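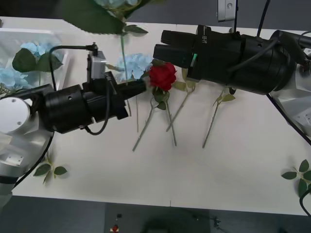
A single red rose over a white tabletop.

Storing and arranging artificial flowers

Lay everything out on a clear, light-colored table before you start. Stray leaves and bits of thread show up better on white, and long stems need the space. Two small tables pushed together work as well as one big one.

Dust each bloom with a soft makeup brush, working from the center out. For fabric petals that have gone flat, hold them in steam for 20 seconds and shape them with your fingers. Keep the steam away from glued joints. 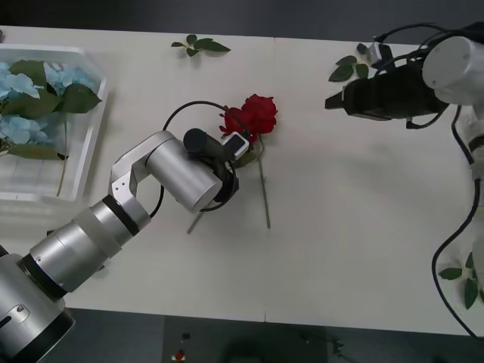

Red rose on the table, blue hydrangeas in a clear box.

Use see-through boxes for storage so you can find a color without unpacking. Put large heads like hydrangeas in their own box and don't press the lid down on them. Long stems can be bent once, low down. Armelle Gaillard keeps hers in boxes 40 cm long and bends anything longer.

To arrange, gather the stems in one hand and turn the bunch as you add each one. Tie it at the narrowest point, then lower it into the vase. A dark vase hides the ends of the stems.
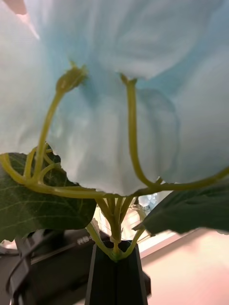

Pale blue bloom from below, with the stems tied just above a black vase.

Check the bunch from underneath too. Curly tendrils catch on each other and can be teased apart with a knitting needle.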